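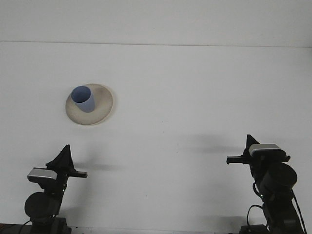

Yulan Fan wanted to know, the minute I got back, whether a cup ought to match its saucer or not, and whether anyone at the Niler open day had given a straight answer. Sort of. Will get to it.

Friday, Cundomthorpe. Train late, walked up from the station in drizzle, the wrong way first, past the tyre place. Niler is behind the old bus depot, grey doors, small sign. Doors at ten. Queue already. Didn't get in the first group so had a bun in the yard.

They let 40 in at a time. Lady on the gate had a clicker and was very strict with it, sent a man back for being number 41. Entry was free but 2 pounds for the leaflet, which I bought, which has a map of the wrong floor in it.

Clay store first. Cold, smells like a garden shed after rain. Bags up to the ceiling. Our guide talked very fast and with her back to us, so only got half. They buy the clay in ready mixed, used to dig it themselves, the pit is a fishing lake now. Somebody asked about the fish. Long answer about the fish.

Then throwing and casting. Only one thrower left, the rest is poured in moulds. He did a bowl, then squashed it, then did it again for the people at the back. Could of watched that all morning. Moved on too soon.

Kilns. Two big, one little. Nothing firing for the open day so we could put our heads in the small one. Shelf marks all down the sides. The kiln book was out on a stand and the firing on the open page was number 933, somebody had written "lids!!" next to it and underlined it hard. Asked. Lids had stuck. End of story apparently.

Glaze room was the best bit for me. Test tiles on nails all the way along one wall, 60 in the blue row alone, and I'm told that's after a clear out. Blues going from nearly grey to nearly purple. The creams I couldn't tell apart, sorry. The glaze man could, and got quite cross with a visitor who called one of them white. It's oatmeal. It's been oatmeal for years.

Upstairs then to the white room, which is where they try cups and saucers together before a range goes out. White table, white wall, nothing to distract. Light blue cup with straight sides, no handle, and a round cream saucer with a bit of a speckle and the rim turned up. Liked them together very much. Looks plainer on the leaflet. On a white top the cream goes warmer, nearly biscuit, and the blue looks like something off a beach hut.

So, Yulan's question. The range is called Dridska and it's sold loose, any cup, any saucer. The guide said matching sets are for wedding lists and she hasn't sold one since May. The glaze man said a cup and saucer should be cousins, not twins. I'd go with him. My mother's all matched and I was never allowed near them. 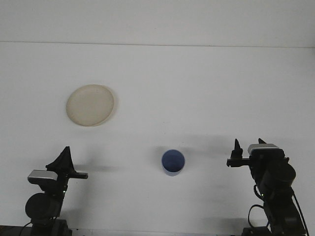
Upstairs in the white room: blue cup stood apart from a cream plate.

I asked about the no handle business. Burnt fingers? Apparently you pour it less full and wait. Hm. I don't wait well. The inside is a much darker blue than the outside, which I prefered, and asked if they do the whole cup like that. They don't. They get asked a lot.

Saucer can be used on its own too, for toast or an egg or whatever. Wide enough for a biscuit next to the cup if you sit the cup off to one side, which is how I'd have it.

Seconds shop on the way out, down the metal stairs, mind your head. Very busy. Elbows. All the Dridska blue had gone by the time our lot got in, only cream left, and a tray of odd lids (the lids?). Bought a saucer with a glaze pinhole underneath and a jug I don't need. Card machine was down so bring cash.

Tea at Rosenthal's on the corner after. Thick white mugs, with handles. Cheese scone, good, bit dry. Missed the 3.15 by a whisker and sat on the platform with the jug on my knee wrapped in the leaflet.

Parking is round the side if you're driving, and it fills up early. No lift to the upstairs bits, they do say so on the website but it's right at the bottom. Next open day not fixed yet, I've put my name on the list and Yulan's too.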